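Podinon budgets for six more sorting arms after spring trial

PLIRNER NEWS | Equipment & Planning
114 shares | 5 comments

The Podinon reuse center has put money for six more robot arms into its draft equipment plan, and if the numbers hold up, the first of them could be on the floor by March. It's a big step for a place that still does most of its bottle sorting by hand, and people here are pretty excited about it!

The plan covers the arms, their grippers, spare finger sets and 28 hours of paid training for the sorting crew. Spare fingers got their own line this time. In the first draft they were lumped in with "small parts," and the crew asked for that to be fixed before anything went out for quotes. Good call, too, as soft fingers wear down and a stopped arm sorts nothing.

Bottles are the main job. Light, empty plastic ones are surprisingly tricky to pick up: they roll, they squash, and a clear wall gives a camera very little to work with (labels help a lot). So the center has been building up a practice set of drink bottles with all kinds of labels, including imported ones, and laying them out at different angles on a plain white table.
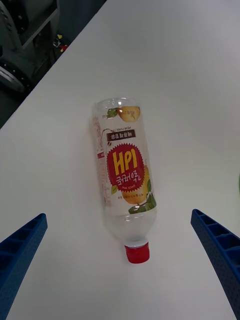
Plirner News, Issue 110, p. 6

The clear bottle with the red cap and the pears on its Korean label is just the sort of thing that turns up in the real bins, lying on its side and pointing whichever way it likes. The blue fingers have to come in wide, close gently and lift without crushing it. Getting that right on a tabletop first is far cheaper than learning it on a moving belt, and the draft sets aside bench time for every new arm before it goes anywhere near the line.

Two suppliers, Surent and Pawłowska, have been asked for prices. The center wants each quote to show the cost of running an arm over its whole life, with service visits and software listed separately. It has also asked whether the arms can be leased for the first year, which would leave room in the budget for a second camera on each station.

Still to be settled: floor space, a new power feed along the back wall, and whether the old conveyor gets replaced now or limps on for another season. The draft is at the front desk for anyone who wants to read it, and written comments are welcome until the end of the month.

COMMENTS (5)

binday_regular
Love this. Please lease first, our shop bought a machine outright and regretted it by winter.

marrow42
Does the training money cover the evening crew as well?

gluepot
Replace the conveyor!! New arms on that old belt makes no sense to me.

marrow42
@gluepot agreed, but I'd take the arms now if it's one or the other.

tallgrass
Nice to see spare parts in a budget for once.

RELATED
Podinon power upgrade: what the quotes say
Glass drop-off moves to the north gate
Surent opens repair counter in Plirner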